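Handheld gripper – pads not closing parallel
Page 1 of 1

stirstead_irfan
Second revision of the handheld gripper is together. Two linkage arms per side, driven from the round housings, one pad on each pair. The left pad is the old navy print and the right is the new blue one, same file, different spool. With no load the pads toe in. I expected them to stay parallel through the whole stroke.

Arm holes are reamed, rivets are fresh. I've been trying it at home on soft things, mostly clothes and bedding, before it goes back to the shared shop on Saturday.

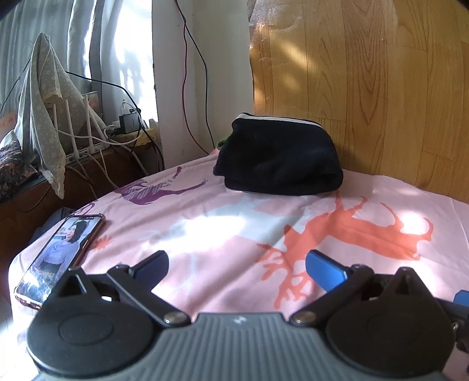 Play at the pad tip is 2 mm on the navy side and less than I can measure on the blue side. Log from the last run is 2377 samples and the opening signal is clean, so I don't suspect the encoder.

kmuli_b
Is the link spacing the same at both ends? If the pad holes are closer together than the housing holes you don't have a parallelogram and it will toe in whatever you do with the rivets.

stirstead_irfan
Housing end is 30 mm. Pad end I would have to pull apart to check. It was drawn at 30.

Naomi M
Drawn and printed are different things. Measure it.
I also wouldn't rivet this at all. Shoulder screws and a thin washer, then you can shim it.

kmuli_b
Disagree on the screws. We ran them on the Drarnodon arm and they backed out every week, threadlocker or no threadlocker. Rivets are fine if the hole is right.

Naomi M
They back out if you let the link turn on the thread. That's an assembly fault.

amnuay_t
Some toe-in is useful on fabric. The tips meet first and pick up a fold, then the pads flex flat. I printed mine with 4 degrees on purpose. For boxes I'd want parallel.

stirstead_irfan
Fabric is half the job, the other half is cartons, so parallel it is.
Drilled out the navy side. Pad end measures short of 30, and the holes are slightly oval. Reprinting that pad tonight with more walls, same rivets for now.

Naomi M
Check the blue one too while you have the drill out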